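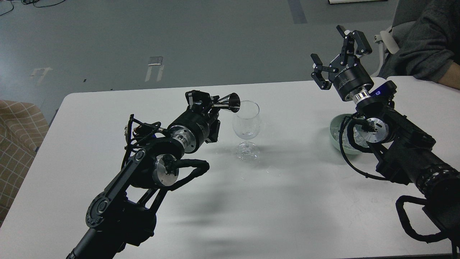
Unit 4: Two-arm pouring

Course notes, Gemma Monti. Lab hours start at 2 p.m.

The task has two parts. One arm holds the jigger and tips it over the wine glass. The other arm works from the bowl. Each team writes its own order of moves and hands it in before running anything.

Grading, 40 points:
Jigger grip and approach, 15
Tilt over the glass, 15
Second arm, 10

Notes from last term
The Starari team logged 612 runs and kept 567. The rest had missing wrist data and were thrown out. Label bad runs the same day.
Set the tilt point from the rim of the glass. The table edge is a poor reference if the table gets bumped.
Keep the open gripper clear of the stem when it backs away.

Rocío Echeverri checks cable straps before each session. Log sheets go in the Farina folder by the end of December.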